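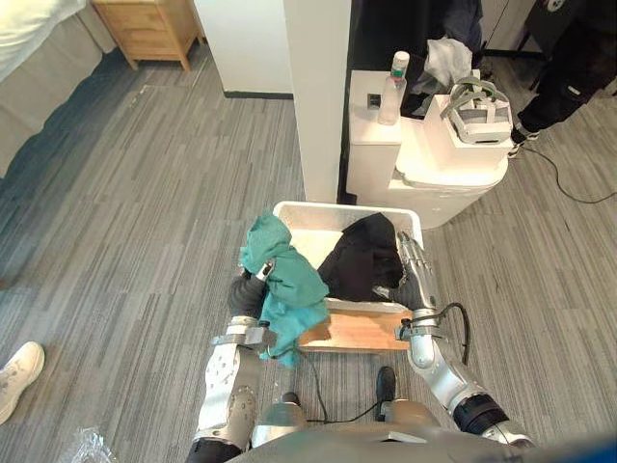 有来函提出,同一套公寓在两个房源网站上标注的使用面积不一致,差额刚好等于一个封闭阳台,买方到现场看房之后才发现,希望平台在列表页就把计算口径写明。来函还问,旧房源会不会一并更正,还是只管新登的。

Pluvbridge 就上述及同类意见作出答复,并于今日发布《住宅房源信息登记规范》第3版(以下简称“新版规范”)。新版规范适用于在 Pluvbridge 房源系统内发布的全部出售类住宅房源,租赁类房源暂按原规范执行。新登房源自二月起适用新版规范,存量房源设过渡期,至六月底结束。过渡期内未完成更正的房源不会被下架,但在按面积筛选和按面积排序时不参与结果,详情页面积一栏显示“口径未确认”。

一、面积字段

原规范只设“面积”一个数值字段,由发布方自行填写。实际填报中,产权登记面积、套内面积、含阳台面积三种口径混用,系统无法区分。新版规范将其拆分为以下字段:

产权登记面积:按权属文件填写,须上传对应页。
套内使用面积:以墙体内表面为界测算,不含墙体、管井及结构柱。
阳台面积:封闭阳台与开敞阳台分别填写,均不计入套内使用面积。
附属空间面积:储藏室、地下室、车位等,逐项填写,不得合并。
低净高面积:坡屋顶或楼梯下方净高不足的部分单列,不计入套内使用面积。

列表页默认显示套内使用面积,产权登记面积以小字列于其后。每平方米单价一律以套内使用面积为分母计算,由系统生成,发布方不能手工修改。发布方如只提供产权登记面积,单价一栏留空。

面积数值保留一位小数。来源标注分为“权属文件”“现场实测”“发布方自报”三类,与数值同时显示。来源为“发布方自报”的房源可以正常发布,但不得使用“实测”“精确”等字样。

二、试运行情况

新版规范发布前,在 Lougher 地区进行了试运行。纳入试运行的房源共392套,其中 Rutitley 小区46套。现场测量由 Javisance 承担,使用手持激光测距仪,每个房间取两组对边及一条对角线,对边读数不一致时补测。异形房间按三角形分割后求和。测量记录与平面草图随房源编号归档,发布方可在后台下载。

试运行中集中出现的问题有以下几类:封闭阳台被计入起居室面积;两层户型的楼梯洞口在上下层重复计算;储藏室位于公共走廊另一侧,却与套内面积合并填写;扩建部分没有权属记录,发布方仍按现状填报。针对第一类问题,新版规范要求在平面图上标出阳台与室内的分界线。针对最后一类问题,增设“未登记扩建”选项,勾选后该部分面积单独列出,不参与单价计算。

Rutitley 小区户型重复率较高,曾考虑由同一户型的一次测量结果套用至其他住宅。试运行结束后该做法没有采纳。同一户型内部的隔墙位置、吊顶和包管情况各不相同,套用结果只能作为发布方填报时的参考值,不能标注为“现场实测”。

三、室内状况字段 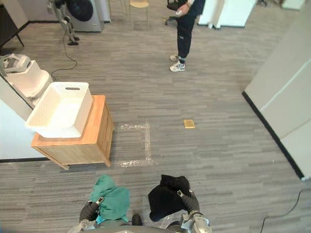

新版规范将地面材料由自由文本改为选项,按房间分别登记,可选项包括实木地板、复合地板、瓷砖、石材、整幅地毯、拼块地毯、弹性地材及未铺装。同一房间使用两种以上材料的,登记覆盖面积最大的一种,其余写入备注。登记内容限于材料与铺装方式,花纹和颜色不作要求:如配图中深浅灰色相间的条纹拼块地毯,在系统内只登记为“拼块地毯”,地毯上用透明胶带贴出的方形边线不属于地面材料,不登记。地面状况按“完好”“局部磨损”“需更换”三级选择,由发布方自报,系统不作核验。

墙面、天花、门窗字段按相同方式处理。窗户须注明朝向、开启方式和玻璃层数。玻璃层数无法确认的,选“未知”,不得留空,也不得按同楼其他住宅推定。

随房出售的固定设备与可移动物品分列。固定设备指拆除后会在墙面、地面或管线上留下开口的设备,包括嵌入式厨房电器、热水器、固定灯具和暖气片。可移动物品如需随房出售,应逐件列出,并在合同附件中保持一致。新版规范不再接受“家具齐全”“拎包入住”一类概括性表述。

四、文字说明与图片

房源文字说明上限为300字,标点计入。说明中不得重复已有字段内容。系统在提交时对说明文字与字段数值进行比对,数值冲突的不能提交,并提示冲突所在字段。涉及通勤时间的表述须写明起点、终点和交通方式;涉及学校、医院的表述只允许写直线距离或步行距离,不允许写入学或就诊资格。

房源图片须标注所属房间。广角镜头拍摄的图片可以使用,但不得作为首图。经过虚拟布置的图片须在左下角加注“虚拟布置”,并同时提供同一角度的原图。平面图须标注指北方向和比例,旧平面图没有比例的,可加注“未按比例绘制”后继续使用至过渡期结束。

五、存量房源的更正

前述来函中关于旧房源的问题,处理方式如下。系统将按原“面积”字段与已上传权属文件进行匹配,数值一致的,自动转入“产权登记面积”,发布方无需操作。数值不一致的,或没有权属文件的,转入待确认列表,并向发布方账户发送通知。发布方可选择补充文件、预约测量或标注为自报。同一房源由多家代理共同发布的,以最先完成更正的一家所提交的数值为准,其他代理有异议时可提交测量记录,由 Pluvbridge 数据部门复核。复核期间,该房源面积一栏显示“复核中”,价格和其他字段照常显示。

已签订意向书的房源不纳入自动匹配,避免展示数值在交易过程中变动。该类房源撤下后重新登记的,按新登房源处理。

六、接口变更

通过数据接口批量上传房源的代理机构,须在过渡期结束前切换至新字段结构。旧字段“面积”在过渡期内仍可接收,写入后自动进入待确认列表。过渡期结束后,旧字段将返回错误代码,整条记录不予写入。字段对照表、校验规则及测试环境地址已在开发者页面公布。测试环境中的房源编号以字母T开头,不会出现在公开列表中。

订阅搜索提醒的用户需留意,原先按“面积”设置的筛选条件将自动转换为“套内使用面积”,数值保持不变,命中结果可能减少。用户可在提醒设置中改为按产权登记面积筛选。

关于 Pluvbridge

Pluvbridge 运营住宅房源登记与检索系统,向代理机构、开发单位及个人卖方提供房源发布、数据校验和平面图归档服务。

关于 Javisance

Javisance 从事建筑室内测量与平面图绘制,业务包括住宅面积测算、既有建筑测绘及测量记录归档。

媒体及代理机构垂询,请通过 Pluvbridge 网站“新闻与公告”栏目下的联系表单提交,并在标题中注明“登记规范第3版”。关于测量预约的问题,请在房源后台“测量服务”页面提交,受理时间为上午九时至下午五时。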